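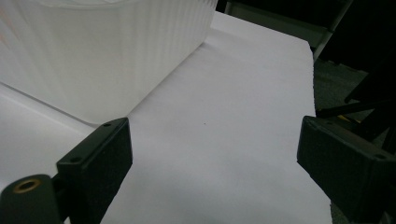

Vol. 30, p. 55

Dratholm ribbed storage container, large, white
Reviewed by Iara Domínguez

I have owned enough plastic containers to know that most of them want to be somewhere else. They bow, they go yellow, they lose their lids in a move and spend their later years holding extension cords. The Dratholm has been in my house since January and so far it has stayed put.

The sides are fluted top to bottom, like a Greek column that went into wholesale. I assumed this was decoration. It does help when you carry the thing full, though, and I stopped dropping it after the first week. The plastic is milky, so you can tell that something is inside but you will not learn what. My sweaters and my tax papers look the same through it. Buy labels.

Cleaning is the weak spot. Fine grooves collect fine dust, and a flat cloth skates right over them. I use an old toothbrush and a bad attitude. Against a white tabletop every speck shows, including the ones that were there before you started.

The lid is sold separately, a decision I would like to discuss with someone at Dratholm. It fits well once you own it.

I bought 2. Rocío Escobar, who edits this section, has asked for one of them back after the review. She can have the one with the tax papers.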